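Medeiros Kitchen and Packing Room
Bag and Wrap Storage: Safety Checklist with Comments
Checked: September 6, 2025

Lovely to be doing this one again! The packing room gets through over 3000 bags between now and December, so the small stuff matters, and I was really pleased with how much of it was right.

1. Floor and walkways
Passed. No stray film underfoot, mats flat, and the door to the Skenier store opens all the way (at last!). Please keep the 60 cm strip by the sink clear.

2. Shelving
Passed. Rolls on the bottom shelf, boxes of 40 above, nothing stacked over shoulder height. The new Pretow labels are big and clear and I want them everywhere.

3. Heat sources
Passed with a comment. Hob and kettle are well away from the wrap shelf. The heat sealer was switched off at the wall, but its lead is on the long side. Tie it back before the next shift.

4. Worktops and loose bags
Action needed, though a quick one. Thin bags should be flattened and put away between jobs. Left crumpled they slide about, they hide scissors, and a light one can drift to the floor where somebody's foot will find it. 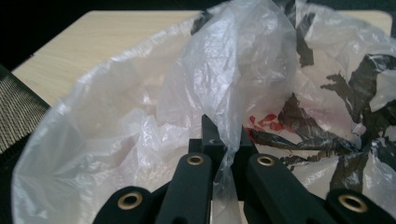 5. Reusing bags
Comment only. Three crumpled bags on a table is a two-minute job: press the air out from the closed end, fold in thirds, drop in the tray. Hold the see-through ones up to the light first and look for splits along the creases. Anything torn goes in soft plastics recycling. I love that people here want to reuse them, so do carry on!

6. Children and visitors
Passed. Bag tray has a lid and lives in the high cupboard on family days. The suffocation notice is up by the door, but it's fading, so print a fresh one.

7. Cutters and scissors
Passed. All 13 hooks filled at closing, blades covered. Brilliant.

8. Fire exit and extinguisher
Passed. Exit clear, pin and seal in place, gauge in the green. Recycling sacks have moved to the Skusolano side of the yard, a much better spot.

To do before the next check
Tie back sealer lead (item 3)
Flatten and store loose bags (item 4)
New notice by the door (item 6)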